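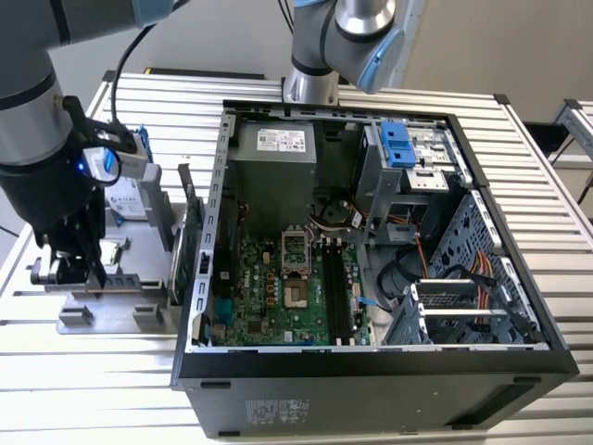 Old office tower, what order do I put the parts back in?

Posted in Desktop Repair, 9 Oct 2026
Viewed 1,208 times

bresudgate_pc

I have an older black desktop tower lying on its side with the side panel off. The processor is out, so the socket is empty with the lever and the metal frame still on the board. There is a storage drive and an expansion card sitting outside the case. The power supply is still in. Board is green, two black memory slots, blue plastic latch on the upper drive cage.

I want to put it back together and use it for spreadsheets and printing. I have the processor, a new tube of paste, the cooler and 2 sticks of memory in a drawer. What order should these go in? Last time I did this was years ago and I ended up taking the card out again to reach a cable. Also, do I need to clear the thin colored wires that run over the board near the socket, or can they stay where they are?

Dolteo

Processor first, while nothing else is in the way. Unplug the power cord from the back and touch bare metal on the case before you pick anything up.

Lift the lever, open the frame, and find the small mark on one corner of the processor. Match it to the mark on the socket, and check the notches along the sides too if yours has them. Set it straight down. It should sit flat under its own weight. If it rocks, take it out and look again. Don't press. Then close the frame and pull the lever down. Some sockets take a firm push on the lever and that is normal.

Move the wires before you do the cooler. Anything lying near the socket can end up pinched under it or get into the fan. Follow them back to where they plug in and see if there is enough slack to run them along the side of the case. A twist tie is fine. Write down or take a picture of where each plug goes if you have to pull one off.

After that:

Paste, a dot the size of a pea or a little less
Cooler, tighten the screws a few turns each, going corner to corner
Cooler fan plug
Memory, clips open, push until they close
Drive into the cage, then its data and power cables
Expansion card last

I leave the card for last because it hangs over the board and gets in the way of your hands. Put the screw in the bracket, don't just push it into the slot and call it done. The card will sag when you stand the case up.

Before you put the side panel on, plug in a monitor and keyboard and turn it on. If the memory isn't seated it will usually beep at you or show nothing.

sikder_323

just put it in whatever order fits. I always do memory first and never had a problem. get an SSD while you have it open, that old drive is going to be slow

Drukaveck

Dolteo's order is what I would use. Memory before the cooler is worth thinking about if your cooler is a wide one – on some boards it leans over the nearest slot and you can't open the clip. Hold it over the socket without paste and look.

Two more things. Replace the coin battery if the machine has been sitting since June or longer, or the clock may reset every time you unplug it. And wipe the old paste off the bottom of the cooler with rubbing alcohol and a coffee filter. Paper towel leaves lint.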